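About Fiteo

Fiteo is a small school for adults who want to learn a language, improve one they already have, or get back one they have lost. We teach evening and weekend courses on two floors of a former print shop, a short walk from the Nurnum bus station. Classes run all year except for the last two weeks of August.

How we started

The school began as a conversation group that met in the back room of a bakery. Most of the people in it had taken a language in high school, could still conjugate verbs on paper, and froze when someone asked them for directions. They wanted to talk. The group grew until the bakery needed its room back, and the people running it rented a space and hired a teacher.

The first courses were Spanish and Italian. Portuguese and German came next, then French, then Japanese. English for new residents was added when we noticed how many people came in asking for it, and it is now our largest program. We currently offer 41 courses across all levels.

What we teach

Courses are grouped into three stages. Beginner courses assume you know nothing at all, including the alphabet if the language uses a different one. Middle courses are for people who can get through a simple exchange but run out of words quickly. Advanced courses are mostly discussion, with some reading and a short piece of writing each week.

A standard course is 80 hours, split over two terms. You can take one term and stop there. Students who miss a term may rejoin at the same point later, as long as there is a place in the group.

We also run short courses that do not follow the stages. These cover one topic each: travel, phone calls, job interviews, reading the news, and writing letters to offices and landlords. They last four evenings. The phone call course fills up first every term, so please register early if you want it.

How a class works

Every class starts with talking. The teacher sets a topic, people pair up, and for the first fifteen minutes no one corrects anyone. Grammar comes after that, and it comes out of whatever went wrong in the talking. Some students find this odd in the first week, especially those who learned languages from a textbook. Most are used to it by the third.

There is homework, but it is short. We ask for ten minutes a day and we would rather have ten real minutes than an hour the night before class. Homework is usually something to listen to, something to read aloud, or a few sentences to write.
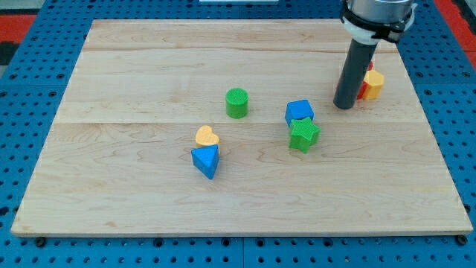 Groups are kept small enough that everyone speaks in every class. When a course is full we open a waiting list, and if the list is long enough we start a second group on a different evening. We do not squeeze in extra chairs.

Our teachers

All of our teachers are paid, including for the time they spend preparing. Most have taught for many years, and a few came to us as students and trained later. Some teach in their first language and some in one they learned as adults. We think both kinds are useful to a beginner, and students who take more than one course will normally have had both.

Teachers meet once a month to compare notes and sit in on each other's classes at least once a term. New teachers share a group with an experienced one for their first course.

Placement

If you have studied the language before, come in for a placement talk before you register. It takes twenty minutes and costs nothing. You will chat with a teacher, read a short text, and be told which course fits. You can't fail it. If you turn out to be in the wrong group anyway, you can move during the first two weeks without paying again.

The library

The lending library is on the upper floor, next to the kitchen. It has novels, children's books, comics, cookbooks and a shelf of dictionaries that do not leave the room. Current students may borrow three items at a time. Many of the books were donated by former students, so the Italian section is large and the Japanese section is not. We are working on it.

The library is named Lü after the first bookshop to send us stock - it closed some years ago, but the sign from its front window hangs over our door.

Fumum evenings

Once a month the school opens for Fumum, our conversation evening. It is free and you do not have to be a student. Tables are set up by language, and people move between them as they like. There is tea, and usually someone brings a cake. Beginners are welcome at every table, and the teacher who sits there will slow things down when needed.

Fees and help with fees

Fees are listed on the registration form and include all course materials. They can be paid at once or in monthly parts. Last year 116 students studied at a reduced rate, paid for from our help fund. To apply, fill in the one-page form at the front desk. We do not ask for letters of support, and your teacher will not be told.

Visiting us

The front desk is open in the afternoon and during all evening classes. The ground floor classrooms and restroom are step-free. The upper floor is reached by stairs only, but library books can be brought down if you ask at the desk, and any course can be moved to the ground floor for a student who needs it. Street parking is limited in the evening - the lot behind the bus station is the better choice.

Page last updated Sep 29, 2026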